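Supper club returns to the Posel on Sunday

Well, I can finally tell you, because I've been sitting on this one for weeks and it's been killing me. The supper club is coming back to the Posel this Sunday, and we've got Martti Kokkonen doing the food! If you came to his smoked fish evening last winter you'll know why I'm so chuffed. If you didn't, ask anyone who was on the long table by the window, they still go on about the rye bread.

This time he's cooking with Adi Khoo from Liem, and the two of them have been texting me menu ideas at all hours. It's changed four times that I know of. As things stand we start with pickled herring on little potato cakes with a sambal that Adi makes at home (I had it on cheese on toast on Tuesday and I'd happily do that every night), then a slow pork shoulder with juniper and tamarind, and a cardamom rice pudding to finish. There's a mushroom version of the main for the veggies and it's a proper dish, with its own sauce and everything. Please say when you book if you want it, as Martti is ordering the mushrooms on Friday.

Drinks are from Radus, the cider people up the hill. They're bringing 2 ciders, a dry one for the herring and a cloudy one for the pork, and I'm told a pear juice for drivers that's so good the rest of us will be jealous. I went up there to taste and came home with a box, so there goes my August budget.

Last time we sold all 200 places across the two sittings and had people asking at the door, which I felt awful about. We've borrowed more benches from Dustia next door and squeezed it up to 227, so there's a bit more room, but do get in early. First sitting is at half past five, which suits anyone bringing children, and the second is at eight. Kids' plates are half price and come with chips if the sambal sounds like a step too far.

A few bits people have already asked me. Yes, you can bring your own cushion, those benches haven't got any softer. Yes, there'll be bread. No, Martti won't part with the recipe for it, I've tried! Parking is in the lower car park only, as the top one is being resurfaced.

The swap shelf will be going as well, so have a look through what you've got at home. Cookbooks go fastest but novels, old classics, anything with its pages still in is welcome. Drop things off before the first sitting and take something away with you after pudding. 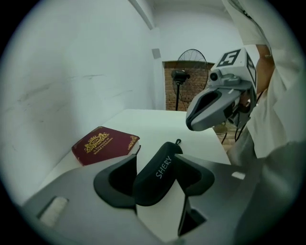 A Treasury of World's Classics, in maroon and gold.

Tickets are at the Posel counter from tomorrow morning, or leave your name with me on the phone and pay when you collect. Allergies need to reach us by Thursday night please, nuts especially, as Adi is still making up her mind about a peanut crumb on the pudding. I've voted for it twice.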